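Remanberg, June

Spent most of the morning on the draft cell rules and got through section 4, which covers fixtures and workholding. Section 5 (teach mode) is still only headings. The Lukness people want one document for both sites. I would sooner have a short common part and a local annex, as their floor layout has little in common with ours and half the clauses on access would need exceptions.

Section 4 as it stands. Every fixture gets a number, a drawing or a dated photo, and a line in the register saying what it is made from and what holds it together. Temporary fixtures are allowed for up to 20 working shifts and then have to be either rebuilt or withdrawn. The old wording was "for a reasonable period", and under that wording I found 9 entries in the register with no end date at all. Closed five of them before lunch. The other four need someone to go and look.

Also replaced "securely fastened" throughout. It can't be audited. The new text asks for a stated fastening method, a stated inspection interval and a pull check in the direction of the working load. For light work the pull check is done by hand. I left out a force figure because we have no measurements to back one, and a number copied from somewhere else is worse than a blank. 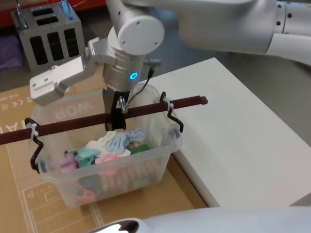 Clause 4.6 is the one I expect to argue over: cable ties as a structural fastening. Nomura wants them banned outright. My draft allows them on light-duty fixtures, on condition that there is more than one tie per joint or more than one joint per part, that the ties are replaced at a fixed interval, and that cut ends are trimmed flush. The clothespin box is the case I used to test the wording. The rod sits on two bent-wire hangers hooked over the rims, zip-tied to it, and with the jaw against the rod the question is what that joint will take sideways. A hanger hooked over a rim resists a downward push well enough. Lifting is another matter, and the clause says nothing yet about lift. Added a sentence: any fixture that rests on its container by hooks must be assessed for upward and lateral load as well as downward. That probably belongs in 4.3 with the general load text. Will move it tomorrow if the numbering holds.

Related gap – the draft treats the container as part of the load and never as part of the fixture. Where the rack hangs from the box, the box has to be listed too. Amended the definition.

Afternoon on the Vivex audit sheet. It has 10 questions per cell and two of them ask the same thing about status lights. Merged those. Reworded the remaining one so that the auditor records the colour shown and checks it against the posted table, instead of ticking "indicator normal". Asked for the table to be posted at eye height at each cell.

Still open: who signs off a fixture change made during a shift. The draft says the cell lead. Nomura says the cell lead and one other. I can accept two signatures for a new fixture but not for a swapped tie.

Register back on the shared drive at 4:40 pm. Section 5 next.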